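Section 4: Setting up the hand gripper and doing your first soft-object pickups

This is the part of the Plestuvum club guide most people skip to, and fair enough, it's the fun bit. I've rewritten it since August after a few of you told me the old one read like a tax form. If you haven't finished Section 3 (charging, memory card, pairing with the Seltura app), go back and do that first, then come and find me here.

What you should have in front of you

The hand-held gripper, the Karras calibration card, the small hex key from the kit pouch, a cleaning cloth, and a handful of soft things from around your home. I'll get to which soft things further down. You won't need the practice blocks today, so leave them in the tub.

4.1 Checking the gripper over

1. Hold the gripper by the handle and let the jaws sit open. Don't pull the trigger yet.

2. Look at the bolts on the top of the arms. They should sit flush. If one is standing proud, nip it up with the hex key until it stops, then leave it alone. I over-tightened one in my first term and the jaws went stiff as a rusty gate.

3. Squeeze the trigger slowly, all the way in, and let it out again. Both sides should move together. If one side lags behind the other, see 4.5.

4. Wipe the camera lens with the cloth. Breath and a T-shirt will do in a pinch (I've done it plenty of times), but the cloth leaves fewer smears.

Caution: keep fingers out of the linkage when the trigger is moving. It isn't strong enough to do real damage but it gives a very rude pinch, and younger members should have somebody older nearby for this step.

4.2 Calibrating

1. Lay the Karras card flat on a table with the big square facing up.

2. Open the Seltura app and choose Calibrate, then Hand Tool.

3. Hold the gripper so the whole card shows on your screen, and move it gently from side to side until the bar fills. It wants 110 good readings. Mine usually stalls at nearly 100 and then trots over the line once I tilt it a bit.

4. Open and close the jaws when the app tells you to. Go all the way both times - a lazy half-squeeze here will make every recording you do look like a half-squeeze.

5. Save. The app names the file by itself, so please don't rename it. Our sorting script gets very confused by creative names.

Note: you need to calibrate again if you've dropped the gripper, tightened a bolt, or lent it to your brother.

4.3 Choosing things to pick up

For the Dasura challenge we're after soft things that change shape when you grab them. Socks, tea towels, scarves, little drawstring bags, beanies. Each household picks its own, and I really do mean whatever you've got! A bed is a great surface for this, much better than a bench, as the fabric gives a little under the jaws and you can get in underneath without scraping.

Go easy on anything with long loops or cords for your very first tries. They're brilliant practice later on, but they love to wander into the linkage.

Caution: nothing breakable, nothing sharp, nothing alive. The cat does not want to be in the data set.

4.4 Recording a pickup

1. Put the object down and fluff it up so it isn't lying dead flat.

2. Press Record in the app and wait for the beep.

3. Bring the gripper in from your side of the bed, low and slow. If you're used to grabbing things with your hand you'll want to rush this. Try counting to 4 on the way in.

4. Close the jaws on the thickest bunch of fabric you can find. With sheer or slippery stuff, take a bigger bite than you think you need.

5. Lift it a little way, hold it steady, then lower it to wherever you've decided it's going.

6. Let go completely and back the gripper off before you stop the recording. Clips that end with the jaws still shut have to be thrown out, and that one hurts when it was a good run.

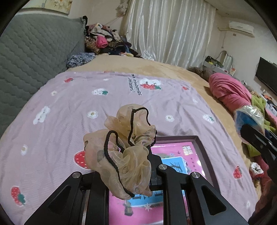 One member wrote back on the club page that mesh bags had been the hardest thing all term, and that it only got easier after they stopped aiming for the cord and went for the gathered part of the fabric. I've pinched that tip for the next version of step 4.

Each household is asked for 225 clips over the whole challenge. Please don't try to do them in one weekend, your wrist will hate you. Little sessions after school or after tea work better, and your clips get more varied that way too.

4.5 When things go wrong

Jaws closing unevenly: open them fully, check for lint or thread around the pivots, then try again. If it's still crooked, bring it to the club night and we'll swap the arm.

App says "tool not found": turn the gripper off and on, then the app, in that order. The other order does nothing, as far as I can tell.

Object keeps slipping: wipe the inside of the jaws. Hand cream is the usual culprit.

Recording stops early: your card is full. Upload what you've got (Section 5 has the steps) and clear it from the app, not from your computer.

Last updated Thu 27 February. Spare hex keys are in the blue drawer at the club room, and please put them back.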